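Library > Business Studies > Retail Operations > Chapter 7

Chapter 7
Before You Buy the Robot

Dwynwen Pumphrey and Idris Owen

Every sales deck for shelf automation starts with labour savings. Start with the labour instead. Snack aisles are a favourite target for vendors, and the work in them looks simple until somebody has to write a specification for it.

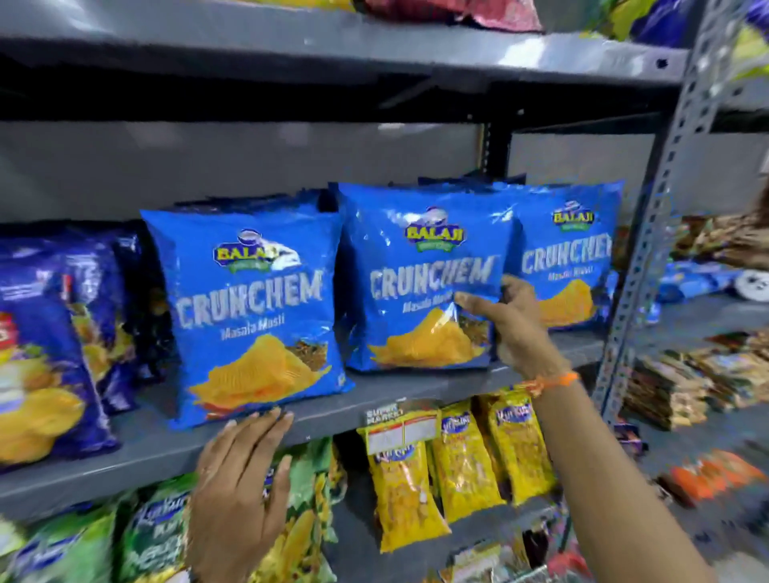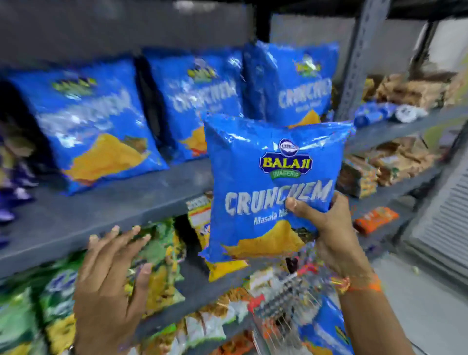
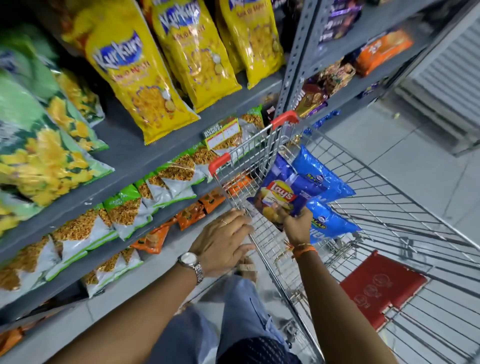

Figures 7.1 to 7.3. Handling bagged chips by hand in a supermarket aisle.

7.1 What the quote leaves out

A chip bag is a poor thing to grip. The film crinkles, it throws back the light, and in Figure 7.1 identical bags stand close behind the one being handled. A vendor's demonstration will normally use cartons. Ask for bags.

Consider Ellis, a grocer with one store and 324 snack lines. Its manager, Tharushi Cassim, was offered a Rokgate picking arm rated at up to 350 picks an hour. The rating assumed one pack size, fixed shelf heights and a clear aisle. A trolley parked where the one in Figure 7.3 is would have stopped the unit - and the brochure didn't mention trolleys.

The rival bid, from Lullura, was cheaper by the month but charged separately for shelf mapping, at $1070 a visit. Cassim's planogram changes every April and again before the holidays. Neither bid said who pays when a supplier redesigns its packaging.

7.2 Costing the alternative

Work out the hours you already pay for before you open a brochure. Cassim's staff spent 556 hours a year on the snack aisle, a good share of it talking to customers.

Related chapters
Chapter 6: Leasing and Service Contracts
Chapter 8: Pilot Trials and How They Flatter
Case study: The Pletness Warehouse

Print this page | E-mail this page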